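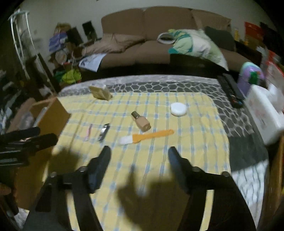

Thu 5 February

Day two of the Great Bag Emptying and I am having the best time! I know, I know, it's only makeup and odds and ends, but I've been putting this off since we moved and now that I've started I can't stop. I put the yellow cloth with the blue grid over one end of the big table so I'd have a light background to work on (dropped tweezers vanish on the gray cover, I learned that the hard way), and everything gets a turn on the yellow before it goes anywhere else.

Foundation first. The little glass bottle with the brown cap is staying. It's the only beige I've ever bought that matches my neck as well as my face, and I had completely forgotten I owned it. I was wearing something two shades too pink all through January, and Johanna was too polite to mention it until last night, when she mentioned it a lot. The round white sponge is staying too. I have a pack of the cheap wedge ones somewhere and they crumble if you look at them, so out they go when I find them.

The nail clipper goes to the travel pouch. I want one in the pouch and one in the bathroom and that's the end of it, no more clippers in coat pockets. Same for the slim pink and white thing.

And the orange spatula! I love that spatula. White silicone tip, very bendy, and it gets down the sides of a jar like nothing else. It's technically a kitchen one but it has been living with the face cream since before Christmas and I've decided to make that official. Last week I got nine more days out of a jar I'd have thrown away. Nine! Khải says I've become my grandmother and I took it as a huge compliment.

Still not dealt with: the cardboard box at the end of the table. It's all clear plastic bits in there, and I keep opening the flap, looking in, and going back to the fun stuff. Tomorrow. Also the small tan packet at the back of the cloth, and the purple and white bottle with the green cap, which has to go back where it lives before somebody takes it for shampoo. The remote is on the table as well, so at least I know where that is for once.

I did look up drawer organizers on Lindavora at lunch. The one I want is 559 and the plain one is 200, and really the plain one is the same tray without the lid. Going to sleep on it. I might just cut down a shoebox and line it with the leftover green paper, I've been dying to use that up.

Khải came in at four with tea and we sat on the brown sofa for a bit. He took the end with the light brown blanket, as usual, and I got the dark green cushion, and we talked about whether the white pillow with the teal on it goes with anything at all in this room. I say yes. He says it goes with summer. We're keeping it.

Then back at it until my shoulders complained. I wiped down the bathroom shelf with warm water and a drop of dish soap and it came up so nicely that I went in twice just to look at it. The bottom shelf has a ring on it from an old hairspray can that won't shift, must try baking soda.

For tomorrow: the box, the hair things, ask Johanna if she wants the two lipsticks (the brownish one would be gorgeous on her), find the lid to the blue tin. Soup for dinner, there's half a cabbage that needs using.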